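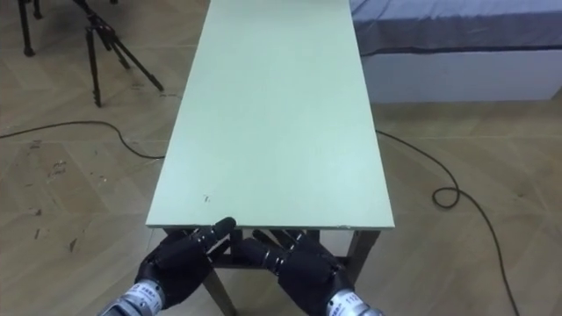
Interim Report: Adult Reading and Writing Program, Macedo Street Center
Submitted to the Prurnetti Fund
2019-09-17
Prepared by Thaís Pimentel, program coordinator

Summary

This report covers the program from March through the end of the summer session. The grant pays for evening reading and writing classes for adults, the tutor training that goes with them, and a small lending shelf. Classes are running as planned. Tutor training is behind schedule and we are asking to move part of that budget line, as set out at the end.

Enrollment and attendance

We enrolled 50 learners, which was the target in the original application. Attendance held up well through the spring and dropped in the summer session, when many learners pick up extra shifts or have children at home. Learners who missed two classes in a row got a phone call from their tutor. Most of them came back. The ones who did not mainly gave work hours as the reason, and we have kept their places open for the fall.

The beginner group was larger than we expected and the intermediate group was smaller. We split the beginners into two sections in the second month and moved one tutor over from the intermediate group.

Classes

Each section meets for two hours. The first hour is reading, mostly from everyday material: leases, pay stubs, school letters, medicine labels. The second hour is writing. Learners asked early on for help with job applications, so we added a short unit on filling in forms and writing a cover note. It was not in the original plan and cost nothing extra apart from copying.

The Fusell readers we bought with the first payment are in use in both beginner sections. Tutors like the large print and the short chapters. They are less happy with the workbook, where the answer spaces are too small for someone still learning to form letters. We now copy the exercises onto lined paper.

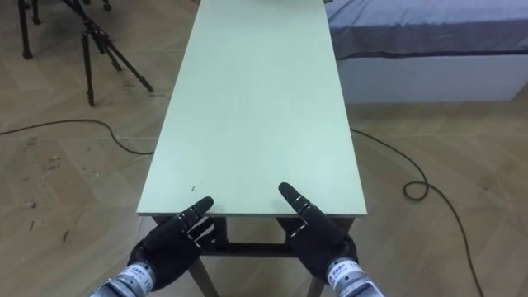
Long table with green top.

Tutor training

The plan called for six training sessions by the end of August. We held four. The trainer we had booked moved out of state in the spring, and it took longer than expected to find another one with experience in adult phonics. The new trainer has agreed to give the remaining sessions before the end of the year. Tutors who joined after the first session have been sitting in with an experienced tutor in the meantime.

Assessment

Learners take a short reading check when they enroll and another at the end of each session. The spring results have been entered. The summer results are still being marked and will be sent separately. One problem with the spring check was that the listening part was read aloud by different tutors at very different speeds. We have since recorded it.

Space and supplies

The lending shelf is open before and after class. Sign-out is done on a paper sheet, and some titles have not come back. We will replace the most popular ones from the supplies line. The copier contract with Mekano was renewed on the same terms.

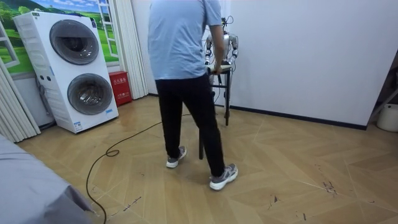

White wall and black stool.

Budget

Spending on classes and supplies is in line with the approved budget. Spending on training is under budget for the reason given above. We ask permission to carry the unspent training money into the next period, and to use a small part of it to pay for bus passes. Transportation was the second most common reason given for missed classes, after work hours. A revised budget sheet is attached.

Next period

Fall classes are open for enrollment. We plan to hold the two remaining training sessions, finish marking the summer checks, and try one section at an earlier time for learners who work nights. The final report will include results for all sessions.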